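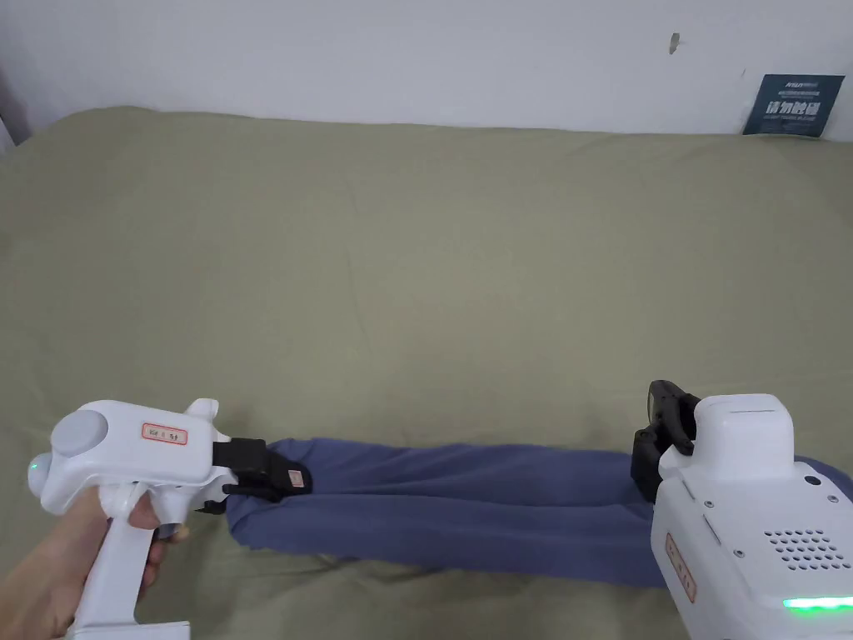

Un lit, un drap kaki presque sans un pli.

C'est quoi, une grève ?

Quand j'avais huit ans, ma mère est rentrée un soir en disant « demain, je fais grève ». J'ai cru qu'elle partait en voyage ! Je suis allée chercher sa valise dans le placard, toute contente, et elle a ri tellement fort que le chat s'est sauvé. Comme je trouve que c'était quand même une bonne question (où est-ce qu'on va, quand on fait grève ?), je vais essayer d'y répondre ici, avec des mots simples et une histoire.

Faire grève, c'est s'arrêter de travailler tous ensemble, exprès, pour demander quelque chose à son patron. Ça peut être plus d'argent, des horaires moins fatigants, du matériel moins dangereux, ou la fin d'une injustice. Une personne qui reste chez elle parce qu'elle a la grippe ne fait pas grève, elle est malade. Et une personne en vacances est en vacances, tant mieux pour elle.

L'histoire des lits

Mon histoire se passe chez Vondance, une entreprise qui envoie des gens faire le ménage dans des hôtels. Il y a 3058 salariés, c'est énorme, bien plus que tous les élèves de ton école ! Ea Thygesen y est femme de chambre. Elle refait des lits, elle passe l'aspirateur, elle frotte les baignoires, et quand elle a fini une chambre elle recommence dans la suivante.

Tu as déjà fait ton lit ? Bon. Maintenant imagine que tu doives en faire toute la journée, avec des matelas lourds à soulever, et quelqu'un qui te dit d'aller plus vite. Chez Vondance, le problème était là : on avait ajouté des chambres à nettoyer, mais la journée, elle, n'avait pas grandi. Ea finissait après l'heure, souvent avec mal au dos, et ce temps en plus n'était pas payé.

Toute seule, elle est allée voir son chef. Il a été poli. Il a répondu que c'était comme ça partout. Sa collègue y est allée la semaine suivante et elle a eu la même réponse, mot pour mot.

Alors, à quoi sert un syndicat ?

Un syndicat, c'est une association de travailleurs qui se mettent ensemble pour défendre leurs droits. On paie une petite somme pour en être membre, ça s'appelle la cotisation. Avec cet argent, le syndicat peut imprimer des tracts, louer une salle, payer un avocat quand il en faut un.

Pense à la cour de récré. Si tu demandes tout seul que le terrain de foot soit partagé autrement, on t'écoutera peut-être, ou peut-être pas. Si toute la classe le demande, avec deux délégués qui ont bien préparé leurs arguments, la maîtresse va sûrement s'asseoir pour en discuter. Pour le travail, ça marche un peu pareil. En France, chacun a le droit d'adhérer à un syndicat ou de ne pas le faire, et un patron n'a pas le droit de punir quelqu'un pour ça.

Ea et ses collègues ont donc parlé à leur syndicat. On a organisé des réunions à dix-sept heures, après le service, dans une salle de la rue Avthorpe où il n'y avait jamais assez de chaises. Les gens racontaient leurs journées. Moi j'aime bien ce moment-là dans les histoires de grève, quand quelqu'un dit « ah bon, toi aussi ? ».
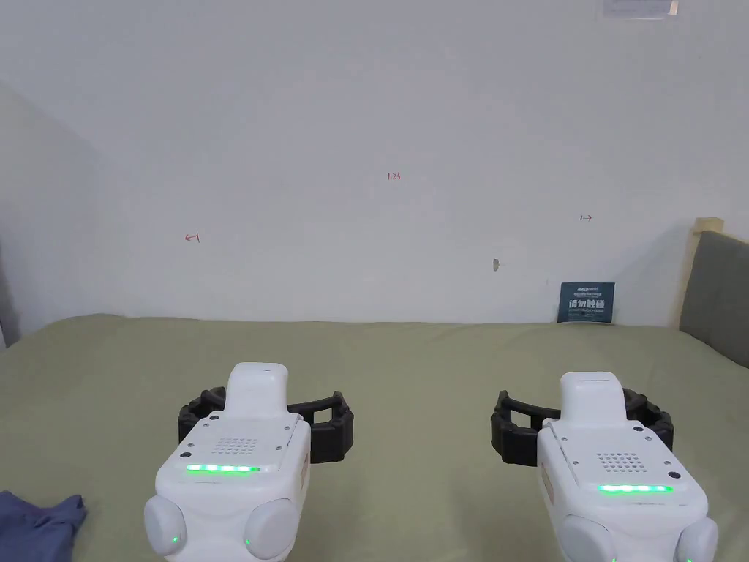

Ensuite, il a fallu écrire la liste des demandes. On appelle ça les revendications (un mot un peu long, mais tu peux le replacer à table, effet garanti !). La leur disait trois choses : moins de chambres par jour, toutes les heures payées, et des chariots plus légers.

D'abord, on négocie

Négocier, c'est discuter pour trouver un accord. Tu le fais tout le temps, je parie. « Je range ma chambre mais je me couche une demi-heure plus tard. » Ton père dit un quart d'heure, tu dis vingt minutes, et vous vous serrez la main.

En face d'Ea et des autres délégués, il y avait Halfdan Bundgaard, le directeur de Vondance. Je ne vais pas te le présenter comme un ogre, parce qu'il n'en était pas un. Il avait des factures à payer et des hôtels qui voulaient que le ménage coûte le moins cher possible. Il a dit oui pour les chariots. Pour le reste, il a dit non, puis encore non, puis « on verra en décembre ».

Les salariés ont alors voté pour savoir s'il fallait faire grève. Il y a eu 2929 votants, et 1601 ont choisi le oui. C'est plus de la moitié, mais tu vois qu'il y avait aussi beaucoup de gens qui n'étaient pas d'accord. Certains avaient peur, d'autres pensaient que ça ne servirait à rien, d'autres encore avaient besoin de tout leur salaire à la fin du mois.

Pendant la grève, on est payé ?

Non ! Je l'ai découvert en même temps que toi, enfin, au même âge que toi. Quand on fait grève, on ne reçoit pas l'argent des heures où on s'est arrêté. C'est pour cela que la décision est difficile à prendre, et que les familles en parlent le soir dans la cuisine à voix basse. Parfois, il existe une caisse de grève : des gens y mettent un peu d'argent pour aider ceux qui n'ont plus leur paie complète. Un jour, la caisse des femmes de chambre a reçu une enveloppe avec 2000 euros, envoyée par les employés de la boulangerie industrielle Stostent, qui avaient fait grève l'année d'avant.

Et ceux qui ne veulent pas faire grève ? Ils ont le droit de travailler. On peut essayer de les convaincre devant la porte, en distribuant des tracts ou en discutant autour d'un café. On n'a pas le droit de les bousculer ni de les menacer.

Le patron, lui, ne peut pas renvoyer quelqu'un simplement parce qu'il fait grève. Ce droit est écrit dans un texte très important, le préambule de la Constitution de 1946. Avant 1864, en France, on pouvait aller en prison pour avoir fait grève. En prison, oui !

Comment ça finit ?

Une grève peut durer une heure ou plusieurs mois. Il arrive que les salariés obtiennent tout, il arrive aussi qu'ils n'obtiennent rien du tout et qu'ils reprennent le travail le cœur gros. Le plus souvent, c'est entre les deux. Chez Vondance, les discussions ont repris au bout de neuf jours. Les heures en plus sont maintenant payées. Le nombre de chambres a baissé, moins que ce que voulait Ea. Tout a été écrit dans un papier signé par les deux côtés, qu'on appelle un protocole de fin de conflit.

Les mots à retenir

Salarié : personne qui travaille pour quelqu'un d'autre et qui reçoit un salaire.
Tract : feuille qu'on distribue pour expliquer ses idées.
Délégué : personne choisie pour parler au nom des autres.
Cotisation : argent versé régulièrement pour être membre.

Si tu connais quelqu'un qui a déjà fait grève, demande-lui de te raconter. Ma mère, elle, se souvient surtout qu'il pleuvait et que le café était infect.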